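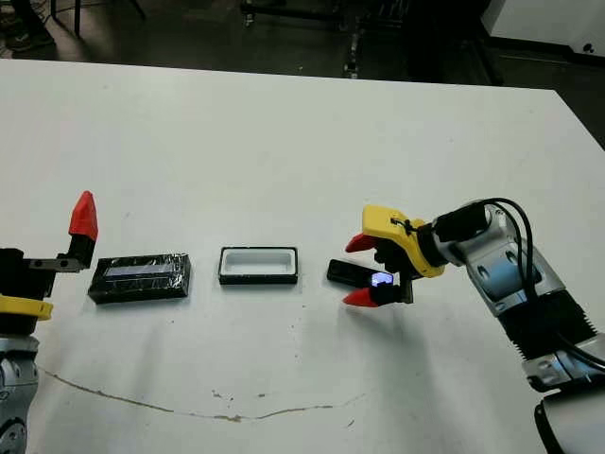 Why do rivers bend?
Written by Alper Dursun

If you look at a map, you will find many straight lines. Railways are often straight, canals are often straight, and some roads are straight for so long that the driver becomes sleepy. But a river is almost never straight. It goes left, then right, then left again, and sometimes it comes nearly back to the place where it already was.

When I was small I asked my grandfather why the river did not take the short way to the sea. He said that the river had no school in the morning and could take as long as it wanted. I liked this answer very much, but it is not the whole answer, and now I will try to give you a better one.

Water goes down

A river starts in a high place. Our river, the Braden, starts as a small wet spot between stones on the side of a mountain that is 2204 metres high. Rain falls there, and snow melts there in spring, and all this water wants to go down, because everything on Earth is pulled down. We call this pull gravity.

In the mountains the ground is steep, so the water runs fast. It jumps over stones and makes a lot of noise. A fast stream in a steep valley uses its strength mostly to cut downwards, like a saw. The valley becomes deeper and deeper, with steep sides, and if you draw it from the front it looks like the letter V. Such a stream does turn sometimes, for example when a hard rock stands in the way, but it does not have much room for big bends.

Then the river leaves the mountains and comes to flat land. Now it is not steep any more. The river is also bigger, because other streams have joined it. On the flat land the river begins to push to the sides, and here the real bending begins.

How a small bend becomes a big bend

Imagine a straight river on flat ground. It will not stay straight for long. Maybe a tree falls into the water at one side. Maybe the earth at one bank is softer than at the other, or a rabbit has made a hole there. It does not need to be anything important. The water is turned a little from its way, and it hits the opposite bank.

When the water hits the bank, it takes some earth away with it. We call this erosion. Now there is a small hollow in the bank, and the river has a small bend.

In a bend, the two sides are not the same. On the outside of the bend the water usually runs faster and the river is deeper. On the inside the water is slower and the river is shallow. You can think about children who run around a corner holding hands in a line. The child at the outside must run very quickly, and the child at the inside is almost only walking. It is not exactly the same with water, but it helps to remember which side is which.

Fast water can carry more. It takes sand, mud and small stones from the outside bank. Slow water is not strong enough to carry so much, so it lets things fall to the bottom. For this reason you find a little beach on the inside of a bend, and a steep bank with roots hanging out of it on the outside.

So the outside is eaten, the inside is filled, and the bend grows. The water comes out of the first bend and runs against the other bank further down, and there it begins to make a second bend. After the second there comes a third.

A bend like this is called a meander. The word is very old. It comes from the name of a river in the west of Turkey which the ancient Greeks called Maiandros. Today its name is Büyük Menderes, and it is still full of bends. 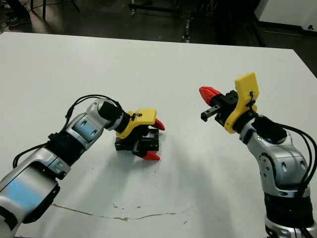 Issue 67, page 4

A lake like a banana

Bends can grow so much that two of them nearly touch each other. Between them is only a narrow piece of land, which we call the neck. One winter there is a flood, the water is high and strong, and it breaks through the neck. Now the river has found a shorter way, and most of the water takes it.

What happens to the old bend? For some time water still flows in it, but slowly. Mud falls down at both ends and closes them like two doors. A lake stays behind, and it has the shape of a banana or a horseshoe. In English it is called an oxbow lake. An oxbow is the curved piece of wood that went under the neck of an ox when it pulled a plough.

Near Pallisdale there is such a lake. The people call it Domański Water, after a family that had a mill there. On a map that is over 500 years old the mill stands directly at the river. Today you have to cross two fields from the old mill wall before you see the river. The mill did not move, of course. The river did.

An oxbow lake does not live for ever. Reeds grow in it, leaves fall in it, and each year it is a bit less deep. At last it is only a wet meadow with frogs. If you see from a hill a curved line of darker grass in a field, it can be that a river was once there.

Is it good to make a river straight?

In the past, people in many countries dug new straight beds for their rivers. They wanted more land for their fields, and they wanted boats to arrive sooner. It worked, but there were also problems. A straight river is shorter, so it goes down more steeply and the water hurries. When there is much rain, the flood can reach the next town more quickly. Fish also had fewer quiet places where they could lay their eggs.

Today some of these rivers get their bends back. Mrs Skerska, who looks after the river path at Pallisdale, showed me a place where diggers had opened an old bend again. In November I saw a heron standing there on one leg, and it did not care about me at all.

Try it yourself

You need a long tray, some damp sand, a small jug of water and a place where it is allowed to make a mess. Ask an adult before you begin.

Fill the tray with sand and press it flat. Put a book under one end so that it is a little higher. Wrap the book in a plastic bag first! With your finger, draw a channel from the high end to the low end, and give it one small bend in the middle. Now pour the water very slowly into the top of the channel. If you pour quickly, you will have a lake and no river.

Watch the outside of the bend. Does the sand fall in there? Watch also where the sand comes to rest. You can put a small stone in the channel and pour again, and see on which side the water goes.

Words to remember

Bank: the land at the side of a river.
Erosion: when water, wind or ice takes away earth or rock.
Meander: a big bend in a river.
Neck: the narrow land between two bends.
Oxbow lake: a curved lake that was once a part of a river.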